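Slide 4 - Setting channel at the Cluvholm yard. Run was 159 feet, 5 crew, 2 outlets. 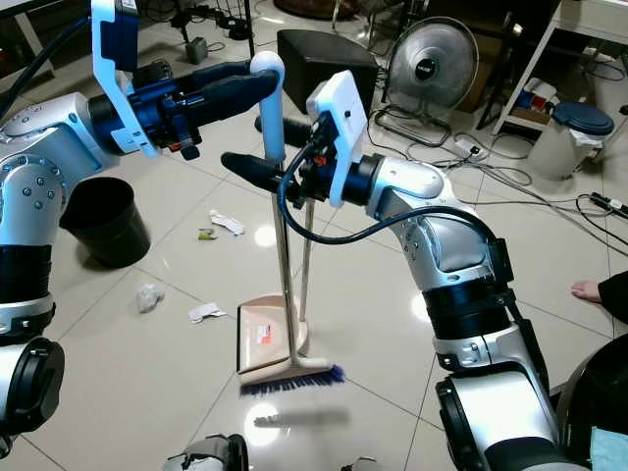 Bedding first. Ornex units need a full concrete bed, and the slab edge sits slightly above the grate. Sweep the joints before sealing - a plain broom like this one is fine.

Slide 5 - Falls. Henao sets the slope in the base, so the trench stays level. Mention Rosalinda Magbanua's drawing, sheet 251. 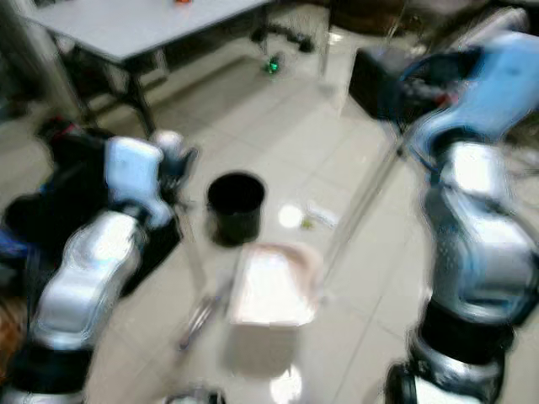
Inside floors are harder. Water has to cross the surface to reach the grate, and on tile, as on this floor, set the falls before the finish goes down.

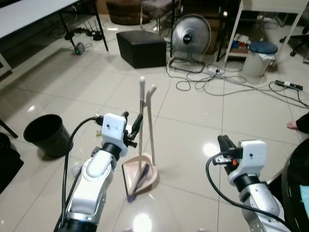
Broom and tiled floor

Pause for questions, then Koreleo grates.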